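Getting the internet up the hill

I promised my cousin I would write this down before I forgot the order things happened in, so settle in, because I have never been good at the short version.

When I moved up to Omau, the internet came from a phone propped in the kitchen window. If the weather was clear and the neighbor's truck wasn't parked in the wrong place, you could load a page of email. If it rained, you read a book. I read a great many books that first winter, and I can't say it did me any harm, but my sister was trying to take her bookkeeping course online from my back bedroom and she was about ready to throw the phone into the ravine.

The first we heard of the fiber line was in February, when a crew from Wundance came up the road putting little orange flags in the verge. I walked out in my slippers to ask what they were for. The young man said they were marking a route from the exchange down in Nesow, and that the cable would run on the existing poles as far as the bridge and then go underground the rest of the way. He said there were 562 addresses on the plan. I asked if mine was one of them and he looked it up on his tablet, right there in the drizzle, and it was! I may have hugged him. He was very nice about it. 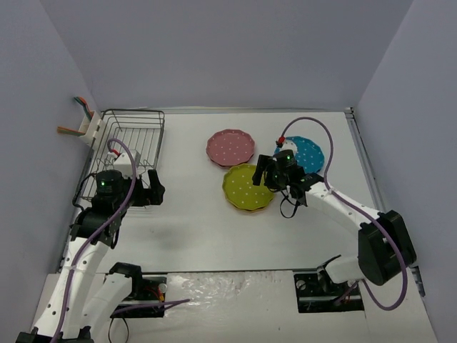

Then came a long stretch of nothing at all. The flags faded, and the goats ate several of them. I called the number on the leaflet four times and each time a different person told me the bridge section was waiting on a permit. I don't blame them for it (I worked in a county office for years and I know exactly how long a permit can sit under a coffee mug), but it would have been kind to send a letter saying so.

When the digging finally started it went faster than I expected. They cut a narrow slot along the edge of the road, laid the orange duct, and filled it again behind them, so that you'd go out for bread and by the time you came home there was another stretch of fresh patch to drive over. Our lane took them 14 days, and that was with two days lost to the big rock by the Amarasinghe orchard, the one everybody's grandfather had a story about. They went around it in the end. Everybody's grandfather could have told them to.

Now, the part I really wanted to get down for my cousin, whose side of the valley is next: the connection to the house is a separate job from the cable in the road. I didn't understand this, and I sat waiting for somebody to come and switch me on like a lamp. You have to ask for it. A fellow comes out, looks at your wall, and decides where the line will enter, and if you have opinions on that you should be home and have them ready. I wanted mine in the hallway. He wanted it in the front room behind the good cabinet. We settled on the hallway, but only after he'd had two cups of tea and I'd shown him where the plaster is soft.

Ask him, too, what happens in a power cut. The little box on the wall needs electricity, and so does the router, and I had somehow got it into my head that light going down a glass thread would carry on regardless. It may, for all I know, but the box doesn't. I've since bought a small backup battery and it gets us through the usual evening outages with my sister still logged in to her class and me still watching my cooking programs. 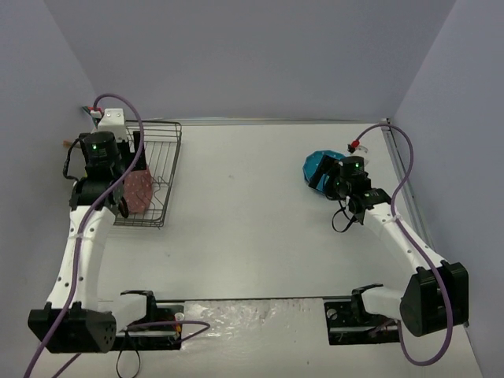

Jahangir Kumarasinghe wrote back after I sent a draft of this to the village list, and he thinks I've let them off too lightly. The upper lane still has no date, he says, and his own house was on that same plan and then quietly came off it when the route was moved to the other side of the stream. He has asked for the revised map twice. He would also like it known that the patch outside his gate has already sunk and holds a puddle big enough for ducks.

He's right about the patch, I drove through it this morning. And he's right about the map, which ought to be pinned up in the store where people can look at it with their glasses on. I've told him I'll put my name on his letter, and I expect my sister will too.

As for the bill, I pay 56 a month now, a bit more than I was paying for the phone in the window. My sister has passed her first module. I have asked her to show me how the video calls work so I can see my cousin's new kitchen, and she says after supper, if I finish this and let her have the table.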